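Fesatthorpe Community Rooms
Progress report to the Casell Fund
August 2018

Dear all at the Fund,

It has been a busy few months since we last wrote, and I am very glad to be able to tell you that the storage and refurbishment work you are paying for is now well past the halfway mark. I know I promised a short report this time, and I will try (I can already hear those of you who know me laughing!), but there is quite a lot of good news to fit in.

When we applied to you, the main room was used by 18 different groups through the year, and every one of them kept its belongings wherever it could find a corner. The toddler group's mats lived behind the piano, the lunch club's tablecloths were in bags under the stairs, and anyone wanting to set out chairs had to shift a good deal of other people's property first. Your grant was to give everybody a proper place for things, and to make the room somewhere people would be happy to sit for an afternoon.

The tall cupboards came from Ballura and were put up over six days in the spring, a little longer than planned because the floor at that end slopes more than any of us had realised. We went for grey-blue in the end, after a long and very friendly argument over the colour cards, and I think it was the right choice. It is a calm sort of colour and it sits nicely with the pale curtains.

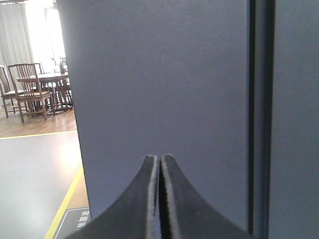
Sharing out the shelves took more patience than putting them up. Jessie Kinnear drew up a plan, took it round to each group in turn, and then drew it up again, and I do want to thank her properly for that. The lunch club has the lowest shelves so that the heavy pans need not be lifted far. The sewing group asked for more height and less depth, and swapped with the choir, who were delighted. We have two groups still to settle, both of them waiting until their autumn numbers are clearer.

On the money side, we have spent a little less than expected on fittings. The saving is £240, and with your agreement we would like to put it towards better lighting near the kitchen hatch, where the older members find it hard to read labels. Nishad have quoted for the work and could fit it in before the new term.

Still to do: the second coat of paint in the passage, hooks for aprons, and a printed list of who keeps what where. We also have around 20 old folding chairs to find a home for, so if you know of a hall that is short of seats, please do send them our way.

We should have the final accounts with you in October, and you would be very welcome to come for tea and have a look round before then.

With warmest thanks from all of us at Fesatthorpe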